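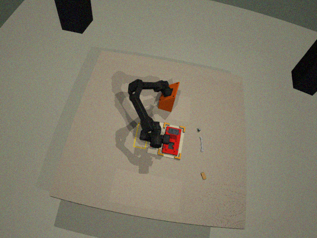
10 February 2018

Hi Fereshteh,

You asked for a quick note on how the grant is going, so I'm writing it the way I'd tell you over coffee. The Brimine reading room is open! We got the doors unlocked in September and the heating sorted a few weeks after that (long story, bad valve, very patient plumber).

The big job has been the old newspapers from Skorkia. We've cataloged 505 issues so far and put 50 of the most fragile ones into proper boxes. I thought the boxing would go faster than it has - the pages from the war years crumble at the fold if you so much as breathe on them, so I do those in the morning when my hands are steady.

Money next. We've spent what we planned on shelving and a bit less than planned on lamps. The Enen company still owes us 2 of the map cabinets, and I've called them more than once. If they don't show up by spring I'd like to move that line over to box supplies, if you're okay with it.

Shahab Jafarzadeh has started the evening talks and people love them, me included. We've held 4, and the one on the old ferry timetables ran so late we had to turn the lights off on people.

Still to do: the index of family names, which I keep putting off, and the sign for the side door. I also need your form for the second payment - the link in your last email opened a blank page for me.

Come by and see it when you can!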